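Hi all — I went for the pale counter after all, and I love it! Fourteen people for tamales in May, here we come. 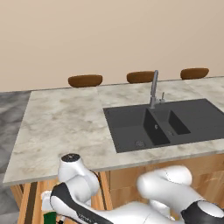
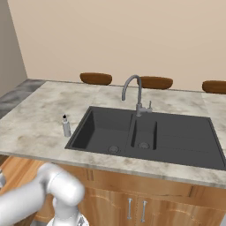 The island with the marbled top, both views rendered

Gulton can cut it in 9 days. Is anyone near Núñez free to help me carry the old one out?

Constanza

On 20 October 2020, Constanza Figueroa wrote:
> Still torn on stone for the island. Comside wants 300 more for the
> thicker edge. Worth it for rolling dough?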